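Cusik Devotional Corpus
README, release 2

Cusik is a collection of short Christian devotional texts in English, sorted by Bible passage and by theme. It was compiled by Marlene Sauerland and Alby Brunton for use in search tools and reading plans.

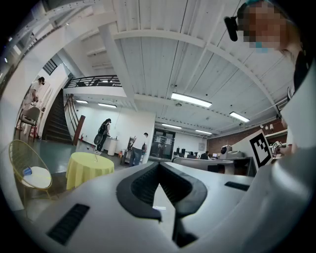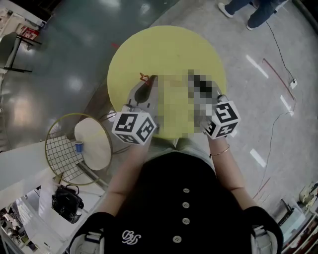

Contents

The release holds 1402 texts. Of these, 1222 are tied to a single passage. The rest are topical and carry a theme label only. No text is longer than 2000 words. Most come from parish newsletters and personal blogs, used with written permission from the authors.

Fields

id: a number, stable across releases
passage: book, chapter and verses, in the form Luke 7:36-50
theme: one or more of prayer, worship, grief, thanks, service, Advent, Lent
body: the text, UTF-8, with line breaks kept
author_code: a short code in place of the author's name

Labeling

Jannik Sauerland and Pascal Hamann assigned themes separately. Where they differed, Cillian Duggan made the final choice. Worship and prayer were the pair most often confused, and users who need a clean split should merge them. A sample of 500 texts was checked again in November, and corrections are included in this release.

Known limits

Scripture quotations inside the body are left as the authors wrote them. Translations are mixed and often not named. Psalms and the four Gospels are heavily represented. Obadiah, Nahum and Philemon have no entries. Spelling and punctuation were not corrected, including long runs of periods.

Verse numbers follow the common English order. Tools that use Hebrew numbering for the Psalms will need a mapping table, which is in the file psalm_map.csv.

Terms

Free for study and church use. Resale of the texts is not allowed. Authors may withdraw a text at any time, and withdrawn ids are not reused.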